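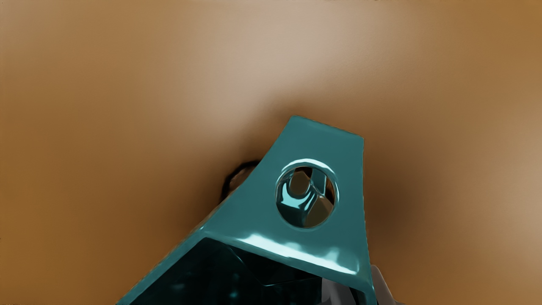
What does it mean to recast a mortgage?
You pay a lump sum toward the principal, and the lender figures a new, lower monthly payment on what's left, with the same interest rate and the same payoff date.

Recast or just keep paying extra?
Mortgages and Home Loans > Paying It Down

porchlight_rhun
Okay so my mortgage got sold in the spring from Soltwood to Restus Servicing and I'm still learning how the new people do things. My principal and interest is 1,679 a month. I've got a chunk of money from my aunt's estate that I want to put on the house, and the woman on the phone at Restus offered me a recast. I'd never heard the word. She said the minimum lump sum is 4,000 (I'm well over that) and the fee is $70.

What I can't work out is why I'd do it. If I throw the money at principal and change nothing else, don't I finish years early? My brother-in-law says recasting is for suckers. He also leases his truck so I don't know how much weight to give that. Fixed rate, conventional loan, no plans to move.
Rhun Samuel

dollar_at_a_time
Your brother-in-law is half right. If you leave the payment at 1,679, more of each payment goes to principal from then on and you're done early. If you recast, the payment drops and you finish on the original date. You pay more interest over the life of the loan than the guy who didn't recast, and less than the guy who never paid the lump sum.

I wouldn't do it. You're paying them a fee for the privilege of being in debt longer.

saadet_oz
I'm going to disagree with dollar, because I've done this twice and I'd do it again! A recast lowers the payment you HAVE to make. You can still send in 1,679 every single month if you want to. The extra goes to principal and you end up paid off when you would have been anyway, give or take that fee. But if you lose a job, or the furnace goes, or you just have a rotten winter, you can drop down to the lower amount and nobody at the servicer blinks.

We did ours through Utano Federal after we sold my mother's condo and then my hours got cut the next year. I was so glad of that smaller number. If we'd only prepaid, the bill would have been exactly the same as before and all that nice money would have been stuck in the walls of the house where I couldn't get at it.
Saadet Özkan

dollar_at_a_time
Sure, in theory. In real life people recast, the payment goes down, and a few months later the difference is going to restaurants. I've watched it happen in my own house, so I'm not throwing stones. The higher payment is what makes you do it.

saadet_oz
Then set up the automatic payment for the old amount the same day. Took me five minutes.

marinhoave
Couple of practical things from someone who got burned.

First, get it in writing that the lump sum is for a recast BEFORE you send it. I live over on Marinho Avenue and my neighbor and I both had the same servicer. She called first and filled in the form. I just mailed a check like a dope. Mine got applied as a regular prepayment, and then they told me it didn't count toward the minimum because it had already posted. I had to come up with another lump sum to qualify. Some places will count a recent prepayment and some won't, so ask.

Second, keep paying the old amount until the new one shows up on a statement. Mine took the whole 90 days they warned me about. I sent the lower figure a month early and got a late notice for being short.

porchlight_rhun
Oh that's good to know, I was literally about to do it through the website with the "additional principal" box. Closing that tab.

Does escrow change too? My total bill is quite a bit more than 1,679 once taxes and insurance are in there.

marinhoave
Nope, escrow's separate. Only principal and interest get refigured. Your taxes will go up whenever they feel like it.

quietledger
Not every loan can be recast, for anyone else reading. FHA and VA loans generally can't. Conventional ones usually can but it's up to whoever owns the loan, and some want you to have made a certain number of payments first. You also have to be current.

Rhun, compare it with refinancing if your rate is high. A recast doesn't touch your rate. No appraisal or closing costs in most cases, but you're keeping the loan you've got. If your rate is lower than what's on offer today, that's the best argument for it.

porchlight_rhun
Rate's lower than anything I see advertised now, so refinancing is out. One more dumb one. I'm still paying PMI. Does a recast get rid of it?

quietledger
Not a dumb one. The recast itself doesn't, but the lump sum may get your balance low enough that you can ask for it to come off. That's a separate written request, and they may want proof of the home's value. Ask about both in the same call and write down who you talked to.

dollar_at_a_time
Dropping the PMI I'm all for. Do that even if you ignore everyone else here.

I'll also say, before any of this, how's your emergency fund? If the estate money is the only cushion you have, I wouldn't put all of it into the house under either plan.

porchlight_rhun
I've got some set aside, though not as much as I'd like. I think I'll hold part of it back. Leaning toward the recast with the autopay left at the old amount, sorry dollar.

dollar_at_a_time
Your money! Just don't touch the autopay.
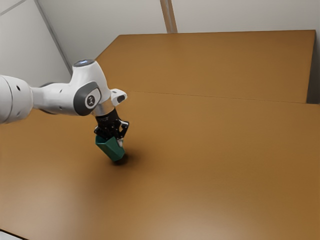 Update from Rhun, September

porchlight_rhun
New statement finally came. Restus did want the form signed first, so thank you marinhoave, I'd have messed that up for sure. They held my check for a while before posting it, and I had to call twice to find out where it was. Second person was much nicer than the first.

Autopay is still at 1,679. PMI request is in and I'm waiting on a letter about the home value. Has anyone had them insist on a full appraisal, or did they take something cheaper?

saadet_oz
Utano sent somebody who looked at the outside and drove off again. We did have to pay for it, but it came off our next bill after that. Ask what kind they'll accept before you order one yourself!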